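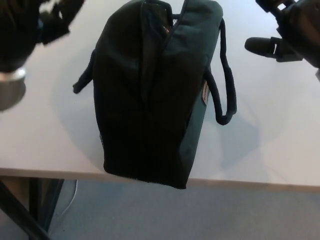
Last changed: 2025-02-02

Re: [lunchbox-list] Lining gone smelly, is it done for?

Hi Zohreh, and hi everybody else who is packing for Monday with one eye on the screen,

Zohreh Shokri wrote:
> I've had my Dresimby bag since the fall and the inside has picked up
> a smell I can't shift. Onion, mostly. I've wiped it with dish soap
> twice. The outside still looks fine so I hate to toss it. Can these
> go in the washing machine? And does anybody know if the bigger
> Faltby is any easier to keep clean? I carry two containers and a
> yogurt and an ice pack, and it all has to stand up on the bus.

Please don't put it in the machine! I did that to my old Faltby in January, gentle cycle, cold water, inside a pillowcase, the whole careful routine, and the foil started coming away from the padding in one corner. It went on working as a bag, but crumbs got in behind the foil and then I had a whole new smell. So that one's on me.

What I do now is the sink method I got from Sang Lâm on this list (thank you, Sang, I still have your message saved). Unzip it all the way, shake it out over the trash, and turn as much of the lining toward you as the bag will allow. The soft ones fold up on themselves and you end up wrestling with them a bit, but you want to see right down into the creases, because that's where the onion lives. Then a paste of baking soda and water, 3 spoonfuls of soda to one of water, pushed into the wrinkles with a fingertip. Leave it 20 minutes and wipe it out with a damp cloth, then again with a clean one. No scrubbing brush, please, foil lining scratches if you look at it sideways.

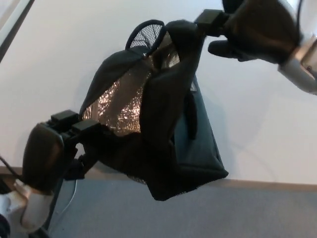 Lining showing through the opening, silver and crinkly, with the mesh pocket up top

While you're in there, do the mesh too. I ignored mine for ages. It's the sort of spot where you tuck a napkin or a sauce packet and forget, and I'd bet money half of Zohreh's onion is in hers and the lining is getting the blame. An old toothbrush is okay on mesh, just keep it off the foil.

Drying is where I used to go wrong. If you zip it up even a little damp, you're back where you started by Wednesday. I prop mine open overnight with a rolled dish towel inside and don't close the zipper till breakfast. If the smell is really stubborn, a crumpled sheet of newspaper left in overnight helps too, though I wouldn't put it against a light lining in case the ink rubs off.

As for size, the tall padded kind does stand up by itself on a table, and I like having the two cord handles, they go over my wrist when I'm hunting for my bus pass. But I find the tall ones get packed badly. Ice pack flat at the bottom, heavy container on that, second container, yogurt last, upright, lid up. If you put the yogurt in first it will get you sooner or later (ask me about my route 608 morning, or better, don't). The bigger Faltby does take two containers side by side, if they're the small Lasell ones. It's no easier to clean, I'm sorry to say, just more of it to wipe.

Oh, and the dark green shows less than you'd think! I was sure I'd be seeing every bit of lint on it and I really don't. The navy one I had before was much worse, it looked like I'd been carrying the cat in it.

Somebody posted a link to Đỗ replacement liners a while back, the drop-in kind you can take out and rinse. Did anyone ever order one? I'd like to know if it fits with the zipper closed before I spend money on it.

Let us know how you get on with the baking soda, Zohreh. If it still smells after 2 rounds, write back and I'll dig out the vinegar instructions.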